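About Marmont Kitchen School

March | By the school office
Print this page | E-mail this page

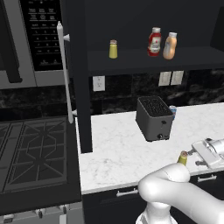
Marmont is a small cooking school for adults in the town of Venport. We opened 11 years ago with one evening course in soups and bread. Today we give courses in the morning, in the afternoon and at 6:30 in the evening, and over 40 different dishes are in our program each season.

Most of our students did not learn cooking at home. Some moved to Venport for work and live alone, others have raised a family on the same five meals and would like a sixth. We do not ask for any experience. In the first lesson we teach how to hold a knife, how to salt water for pasta and how to read a recipe to the end before starting.

The school is in the old Havlíček building on the river side, on floor 2. The entrance is from the courtyard. Please ring the bell marked Stallar, which was the name of the sewing shop before us and which we have never changed.

Our classes are kept small so that the teacher can taste from every pot. Lessons are in English, but our teachers come from several countries and will gladly explain a word again. Written recipes are given to take home. Aprons are lent by the school; please bring closed shoes and a box for leftovers.

Last year 2,175 places were booked in our courses. Many of these were by people who came back for a second or third time, and we thank them for this trust.

New courses are announced in March and in September. If a course is full, write to the office and we will put your name on the waiting list.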